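Vanden Ava

The Ava is a two-armed tabletop robot kit sold by Vanden, a small firm in Plurnbridge, and I've had one on the bench since November so I'm filling in this entry myself (edits welcome!). It was designed by Aravind Kamath as a follow-up to the Rajan, which had one arm and a fairly hopeless grip. The Ava has jointed fingers on both hands, and it's meant for soft, floppy jobs like holding up and folding small cloths.

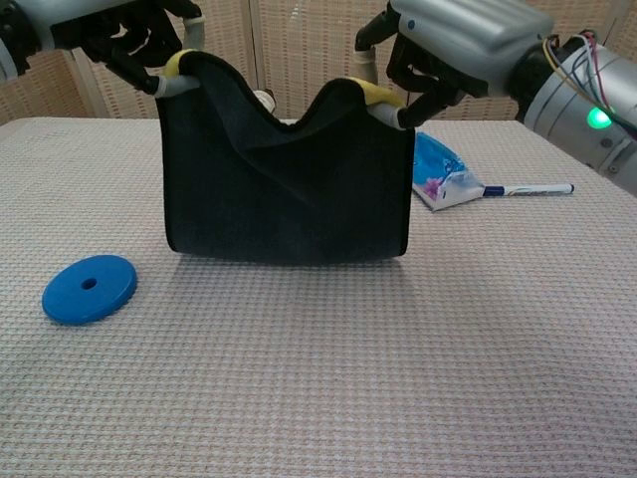 Can it be bought with one arm only?
Vanden sells the arms as a pair, though a spare hand can be ordered separately.

Setting up took me most of an afternoon, and I still had to redo the left wrist (my fault, I skipped a page). The kit costs £529, spare fingers come in packs of 5, and each arm lifts up to 300 grams, plenty for a napkin but no good for a wet bath towel. I do wish the manual had an index! Vanden's phone line was friendly when I rang, and the replacement screws were in the post the same day.

Entry last changed December 6, 2021. See also: Rajan; Plurnbridge.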